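Home | About | Workshop notes | Archive | Get in touch

Learning to teach by hand, a bit late in the day

14 March 2023
5 min read

I have been promising to write this one up for weeks, and several of you have very kindly stopped asking. So, with a pot of tea beside me and the washing-up ignored, I'm going to try to set down what it has been like to spend my evenings teaching a pair of robot arms to fold a tea towel.

Regular readers will know that I came to this through Dalal Chidiac, who runs the project we all call Keto and who once sat through a very long train journey with me while I complained about writing motion scripts. I'd spent most of last winter typing out positions for a single arm, one after the other, and it had made me thoroughly miserable. Dalal listened to all of it and then said, quite mildly, that I might try showing the thing instead of telling it. I thought this was the sort of remark people make on trains. A few months later I was standing in the Keto room with a leader arm in each hand, wondering why my shoulders were up by my ears.

For anyone who has wandered in from the gardening posts (hello, the broad beans are fine), the general idea is simple enough. You hold a small, light pair of arms, and the proper pair across the table copies whatever you do with them. Bend your elbow and theirs bends. Squeeze the handle and a gripper closes. All the while the joint positions and the pictures are being saved, and when you've done the job enough times, the whole lot goes off to be learnt from. We keep ours in a tool called Evenow, a little home-made thing with an enormous green button that starts a recording and a rather smaller red one that throws it away. I have become very well acquainted with the red one.

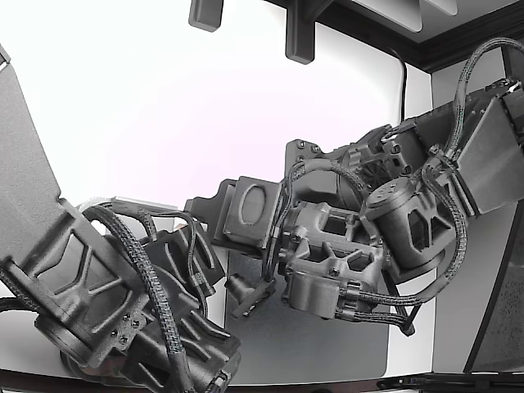 One of the arms up close, grey printed parts, braided cables and all.

I do want to say a word about cables, as I've grown oddly fond of them. When you work by remote control you forget that the arm at the far end has a body with things attached to it. Your own wrist turns happily and you expect the other wrist to do the same, and then there's a loop of braided cable that would much prefer you came round the other way. On my first evening I kept twisting in the same direction, again and again, as if I were wringing out a flannel, until Dalal reached over and gently unwound me. Now I start every session with both arms in the same resting pose and I glance at the loops before I press the button. It takes a moment and has saved me a good deal of sighing.

The printed parts took some getting used to as well. I'd imagined something shinier, I suppose. But I like being able to see how it all goes together, with the ribs and the cut-outs and the little screws, and when a bracket cracked in February we had its replacement printing before supper. The print took 984 minutes, mind you, so we didn't have it before the following supper, but still.

What surprised me most was how much of the teaching is really about me. I fold a tea towel in a slightly different way every time, it seems. Sometimes I pick up the left corner first, sometimes the right, and sometimes I give it a pat at the end for no reason at all. A person watching would see past all that. The first model we trained from my demonstrations had picked up the dithering perfectly well and very little of the folding. It would go out towards a corner, hesitate, drift across to the other one, and hover there looking for all the world like me in front of an open fridge.

So we began again, and I wrote myself some rules on the back of an envelope:

Left corner first, every time.
No patting.
If I fumble, I may put it right once, slowly, and keep the recording.
If I fumble twice, red button.
Stop after an hour, even when it's going well.

The third one was Dalal's addition and I argued about it for far too long. I wanted every demonstration to be spotless. Her view is that a learner who has only ever seen things go well has no idea what to do when they don't, and a slow, clear recovery is worth keeping. She was right, of course, and I've told her so, and now it's in print as well.

We finished this round with 1058 recordings between us, of which I'd guess about 5 are really beautiful. The rest are decent. There's one where I sneezed, and you can see both arms jump.

The bit I still find hardest is bringing the two grippers close together in the middle. Working one arm is like using a long pair of tongs. With both going it's more like trying to thread a needle while somebody else holds the needle, except that the somebody else is also you. I can't feel when they're about to touch, so everything depends on looking, and the angle I'm looking from is never quite the one I'd choose. I've learnt to bring one in, let it settle, and only then move the other. Ahn, our second attempt at a trained model, has copied this little pause faithfully, and I must admit I was touched.

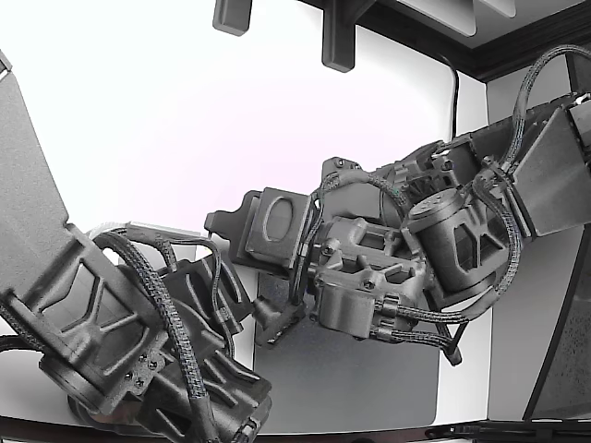 What comes next

Dendik is the name we've given to the next round, and it will be socks. I have been warned that socks are much worse than tea towels. They're smaller, they roll up, and a pair has to be found before it can be folded, so there's a decision in there as well as a movement. I've started practising at home with my own two hands, paying attention to what I do, and it has made putting the laundry away very slow indeed.

I'd also like to try guiding an arm directly, with my hands on it, and see whether I'm any steadier that way. Dalal thinks I'll block the cameras with my elbows. We've agreed to give it 2 evenings in March and see.

If any of you have done this sort of thing and have advice about shoulders, I'd be very glad of it.

Filed under: Workshop notes
17 comments | 42 shares
Older post | Newer post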